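Roboter in der Kleinteilekommissionierung, was wird aus uns?
gefragt von Plirkum, 2024-12-24

Hallo zusammen, ich arbeite bei einem Versand für Schrauben, Knöpfe und anderen Kleinkram. Seit November wird bei uns das Öffnen und Schließen von Schubladen automatisiert, erst mal nur an einem Platz. Der Chef sagt, keiner muss gehen, aber die Kollegen (wir sind 11 im Team) sind nervös. Hat das schon jemand hinter sich? Was macht ihr jetzt den ganzen Tag?

Otex
Abwarten und Tee trinken. Bei uns hieß es auch, alles wird anders, und dann stand das Ding ein halbes Jahr in der Ecke.

Bindwood
Ja, ich! Wir hatten früher 700 Griffe pro Schicht und Person, mein Handgelenk hat sich abends bedankt. Heute mache ich fast nur noch Sonderfälle und Nachfüllen, und ich lerne neue Kollegen an den Greifern an. Das Anlernen hab ich unterschätzt: Mit zwei Greifern in der Hand stellt man sich am Anfang an wie mit Skihandschuhen, und so kleine Schubladengriffe sind richtig fies. 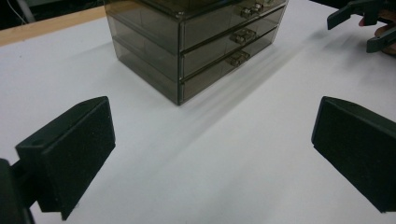 Nach einer Woche ging es bei mir deutlich besser, die Schultern haben allerdings gemeckert. Fragt unbedingt nach Pausen und danach, ob die Zeit als normale Arbeitszeit zählt und wie ihr eingruppiert werdet! Bei uns kam das erst spät auf den Tisch und hat richtig Ärger gegeben. Was mir fehlt, ist das Quatschen am Regal, jetzt steht jeder an seinem eigenen Tisch.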